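Chapter 7
Choosing a Hand-Held Gripper Kit

Commercial demonstration kits are now sold to laboratories that once built their own. In this chapter we assess one of them, the Harden kit from Grirnstead, against the criteria set out in Chapter 2. The kit is supplied with interchangeable finger pads, a mounting plate and a calibration licence valid for 49 weeks.

Small household articles make a demanding trial. A drawer organizer has thin walls, short pull distances and handles that offer little area to a broad finger. Clear plastic adds a further difficulty, as reflections along its edges can be mistaken for geometry.
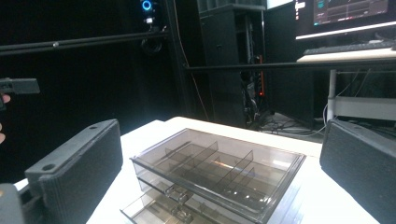
Pad texture governs how much closing force the operator must apply. A ribbed surface tolerates some misalignment at the handle, but it also wears, and the supplier's quoted service interval should be checked against the intended duty. Evangelista and Yensuk recommend inspecting pads every 8 hours of use.

Section 7.1 defines the terms used in the supplier's data sheet. Section 7.2 covers mounting and calibration, and Section 7.3 compares the cost of the kit with that of the Emen rental service.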